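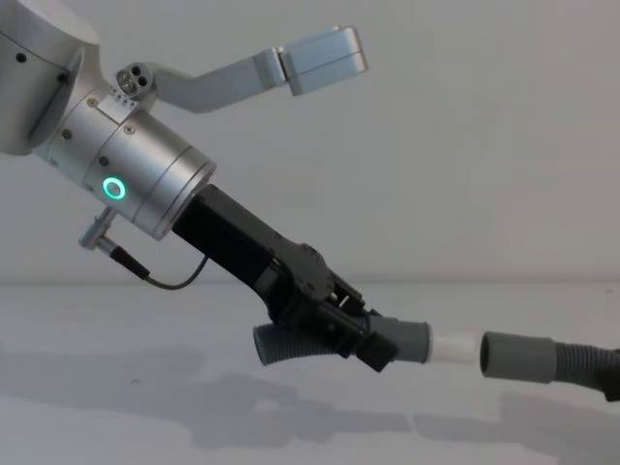
Wet socks and willow stakes

November 2022
By Silvan Eberhard
3 min read

Home from the creek, boots on the radiator, and I can't feel my left thumb. We got 700 willow stakes into the bank below the Cudcombe bridge today! I had told everyone we'd be lucky to do half that, so I'm eating my words along with a large bowl of chili.

The clay was soft for once. Back in May it was like trying to plant into a sidewalk, and we bent two of the good planting bars before lunch. Today you could lean on the bar and down it went. The trouble was getting back out again — I left a boot behind at the second bend and stood there on one leg like a heron until Pichler's kids hauled me over to the gravel. They thought it was the best part of the day.

Things I want to remember for next time. Cut the stakes longer, because the short ones vanish into the mud and you can't tell what's been planted. Soak them overnight in the old stock tank. Bring more gloves in small sizes (I say this every year). And somebody has to talk to the farm at Vedden about the fence, which has a gap big enough for a cow, and a cow will eat a willow stake like a breadstick.

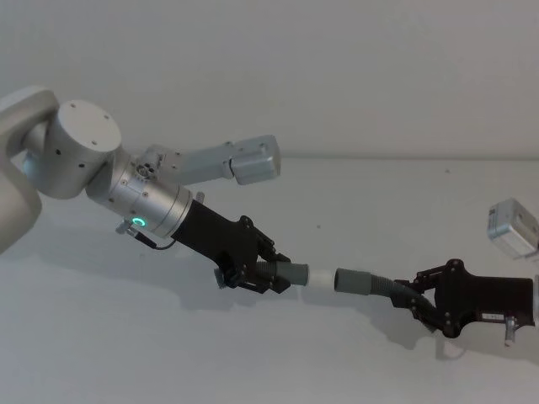

Two arms, one short hose assembly.

Water was clear enough to see the riffle by the bridge, and I saw a kingfisher, just the one streak of blue going upstream. I missed it last year completely. Also pulled out 6 tires, a shopping cart and a child's plastic slide that was in perfectly good shape.

We still have 52 stakes left over in my garage, standing in buckets next to the car. I'll put them in at the top end this week if the rain holds off, though my back is already voting against it. Now, more chili, and then I need to find a dry pair of socks.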